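How to pack a jar of jam for the post

I send jam to my family every July, and in the first years I lost many jars. After some bad experience I now use the method written on this page. It is slow, but you can do it on any table in one evening.

Choosing the jar

Take a jar with a screw lid, and not the biggest one. I use the 500 g size from Dolell, because the glass is thick at the bottom. Let the jam become completely cold, then close the lid as hard as you can. Turn the jar upside down and leave it for 10 hours. If there is something sticky on the plate in the morning, eat this jar at home and choose another.

Wrapping

Put the jar in a small plastic bag and press out the air before you tie it. After this, roll it in bubble wrap, three times around, with the bubbles on the inside. The weak places are the lid and the lower edge, so fold the wrap over both ends and fix it with clear tape. Newspaper also works, but you need up to 14 sheets and the parcel becomes heavy.

Cut all the pieces of wrap before you start to roll. With one hand on the jar it is difficult to cut straight.
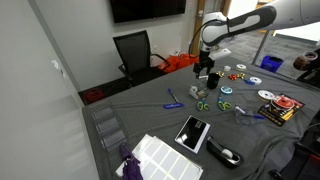
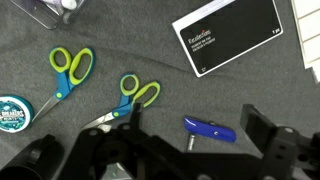 Scissors and other small things on a grey surface.

The box

The box must be larger than the jar by three fingers on every side. Fill the bottom with crushed paper, stand the jar in the middle and fill the sides firmly. Then close the box and shake it gently next to your ear. When you hear movement, open it again and add more paper.

Tape the bottom and the top in the form of the letter H. Do not save tape here.

The address

Write the address directly on the box and also on a paper which you put inside. My aunt in Gisura once received a box with the label half gone, and the inside paper was what saved it. Use a pen that does not run in the rain.

Weighing

With one jar my parcel is 841 g, so it goes in the price class under one kilo. Two jars do not fit in this class, and for me it is cheaper to send two boxes. Please check the prices at your own post office, they change often.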